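Caixa organizadora de mesa

Caixa organizadora de mesa é a designação dada a um recipiente aberto na face superior, de pequeno ou médio formato, destinado a reunir sobre um tampo objetos miúdos de uso frequente. Distingue-se da caixa de arquivo, que possui tampa e se guarda fechada, e da bandeja, cujas bordas são baixas demais para conter peças cilíndricas deitadas. O material mais comum é o cartão, seguido pelo plástico injetado, pela madeira e pela chapa metálica.

Terminologia

Em português europeu empregam-se também «caixa de secretária» e «tabuleiro fundo». No Brasil predomina «organizador de mesa», termo que abrange igualmente os porta-canetas e os módulos com gavetas. A literatura técnica de embalagem reserva «caixa-base» para o fundo de uma caixa de duas peças usado sem a respectiva tampa, situação habitual no reaproveitamento doméstico.

Construção

A caixa de cartão rígido compõe-se de um fundo e quatro paredes. Nas caixas forradas, o miolo é revestido por papel impresso ou tingido na face externa e por papel branco na interna. O interior claro facilita a localização de peças pequenas. As arestas são reforçadas com fita de papel antes do revestimento, e o excesso do forro é dobrado para dentro na borda superior, o que protege o corte do cartão contra a abrasão.

As caixas de cartão ondulado são mais leves e resistem melhor à compressão vertical, mas as bordas desfibram com o manuseio repetido. Nas caixas de cartolina, obtidas por corte e vinco de uma única folha, as paredes cedem para fora quando o conteúdo é pesado. A dobra dupla da parede corrige parcialmente o defeito.

Dimensões e proporções

O formato retangular alongado prevalece sobre o quadrado. A altura útil da parede deve ser superior ao diâmetro do maior objeto guardado na horizontal e inferior ao seu comprimento, de modo que a peça possa ser apanhada pela ponta. Em caixas demasiado fundas, os objetos pequenos acumulam-se em camadas e os inferiores deixam de ser usados.

O levantamento de Myung-ja Jang sobre mesas de trabalho domésticas, conduzido em Faradville e concluído em maio, registrou 2.209 recipientes, dos quais 2.137 eram abertos na face superior. Entre os restantes, a autora incluiu caixas com tampa articulada e estojos com fecho. O mesmo estudo descreve 107 casos em que a caixa havia sido originalmente embalagem de outro produto.

Classificação

A tipologia de Sárközi, adotada com alterações por Jang, separa as caixas segundo o modo de ocupação do interior:

Caixa livre. Sem divisões. Os objetos repousam no fundo e deslocam-se quando a caixa é movida.
Caixa dividida. Com septos fixos ou removíveis, em geral do mesmo material das paredes.
Caixa mista. Com uma zona livre e uma zona de encaixe para peças verticais.

O sistema Plornard, de origem comercial, pertence ao segundo tipo e utiliza septos ranhurados que se cruzam a meia altura. A série Maso, do terceiro tipo, é fornecida em 18 combinações de comprimento e largura – todas com a mesma altura de parede.

Conteúdo habitual

Predominam os objetos cilíndricos de pequeno diâmetro: tubos de creme ou de cola, frascos, bastões, marcadores. Por rolarem, são os que mais se beneficiam de paredes laterais. Cartões e etiquetas soltas costumam ser encostados a uma das paredes compridas, onde ocupam pouca largura. Recomenda-se guardar de pé os frascos com tampa de pressão, já que a vedação deles é menos segura que a das tampas roscadas.

Arrumação

Agrupam-se os objetos de uso diário na extremidade mais próxima do utilizador e deixa-se livre o restante do fundo. O espaço vazio serve para afastar uma peça enquanto se retira outra. Rótulos ilustrados ou de cores contrastantes dispensam etiquetagem adicional; em frascos lisos, a etiqueta deve ficar voltada para cima.

A orientação da caixa em relação à borda do tampo é indiferente do ponto de vista da capacidade. Colocada na diagonal, porém, ocupa uma área efetiva maior e deixa cantos de difícil aproveitamento. Em mesas encostadas a janelas, o parapeito recebe com frequência os artigos decorativos, como bonecos de pelúcia e vasos, e o tampo fica reservado aos utensílios. Um pano estendido sobre o parapeito evita riscos na pintura e recolhe o pó.

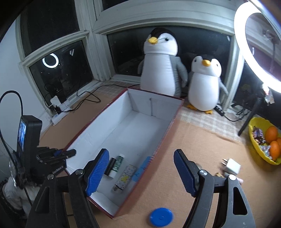
Que objetos convém guardar numa caixa organizadora sem divisões?
Convém guardar poucos objetos, de tamanho semelhante e uso frequente, como tubos e frascos pequenos. Peças muito miúdas, como clipes e parafusos, pedem uma caixa dividida ou um recipiente menor colocado dentro da primeira.

Cabos e equipamentos vizinhos

A presença de cabos sobre o tampo é a causa mais comum de deslocamento involuntário da caixa. Os condutores devem ser conduzidos por trás dela e presos junto à régua de tomadas, com folga suficiente para que o movimento de um aparelho não arraste os demais. Suportes articulados para telefone fixam-se preferencialmente à borda da mesa, fora do percurso da mão até a caixa.

Superfícies de apoio

Em tampos lisos, a caixa de cartão desliza com facilidade quando leva pouca carga. A cortiça e os materiais de textura semelhante oferecem maior atrito e dispensam pés de borracha. Sobre vidro, aplica-se feltro adesivo nos quatro cantos do fundo – solução que também reduz o ruído.

Conservação

O cartão forrado limpa-se com pano seco ou pincel macio. A água dissolve a cola do revestimento e provoca bolhas no papel. Manchas de creme ou óleo no interior branco são permanentes, e a prática corrente consiste em cobrir o fundo com uma folha recortada à medida, trocada quando necessário. A exposição prolongada ao sol desbota os forros vermelhos e azuis antes dos castanhos e pretos.

Ver também

Porta-canetas
Caixa de arquivo
Cartão ondulado
Régua de tomadas

Última revisão: 28 de março de 2024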